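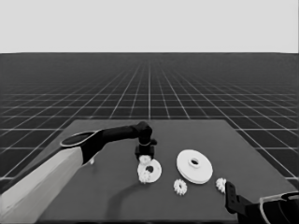 About Stakudus

Stakudus is a test lab for robot grippers, arms and the controllers that run them. We are a staff of five. Manufacturers and integrators send us hardware, we run it through a fixed set of handling tasks, and we report what we measured. We do not sell hardware or take commissions on it.

What we test

Most of our work is small-part handling: picking a gear from a flat surface, placing it over a hub, passing a part from one arm to another. Parallel-jaw grippers make up the bulk of the requests. We also compare controllers on the same arm, with the gripper and the task held constant.

Every comparison starts in simulation. Gears, rings and flanged disks are modeled as rigid bodies on a plain table, with two arms working from opposite sides. A simulated run tells us whether a finger shape can reach a tooth profile at a given approach angle, and whether two wrists will get in each other's way. It says much less about friction, cable drag or worn finger pads. Those are measured on the bench.

How a comparison runs

The standard protocol is 800 grasp attempts per gripper, split evenly between simulation and bench. Part positions are drawn from a seeded list, so a second gripper sees the same layouts as the first. An attempt counts as a success if the part is lifted, held for 3 seconds and released inside the target zone. Regrasps are logged separately. Failures are sorted by cause: missed contact, slip, collision, controller fault, other. If "other" goes above a few percent we stop and go through the logs before continuing.

Two software packages were written in-house. Luto generates the layouts and scores the attempts. Womo is the controller interface, a thin layer that lets us swap arms without rewriting the task. Womo adds a small delay to each command — it is measured for every arm and printed on the first page of the report.

Camera comparisons use the same layouts under three lighting levels. They were added to the service in June and the protocol is still at draft stage.

People

Hedvika Urban founded the lab and signs off on every report. Nyokabi Shirima runs the simulation side and maintains Luto. Hwa-young Cheon is responsible for the bench, including calibration and fixtures. Anathi Buthelezi writes and maintains Womo. A-yeong So handles intake, scheduling and data requests.

Reports and data

Clients receive the report, the raw logs and the layout seeds. Results stay private unless the client releases them. Released results go into Yeom, our open archive, which now holds 2299 bench and simulation runs. Older entries use a different failure coding and are marked as such.

Sending hardware

Please include the mounting drawing, the firmware version and a spare set of fingers. Grippers without a published command protocol can be tested, but allow extra time for the driver.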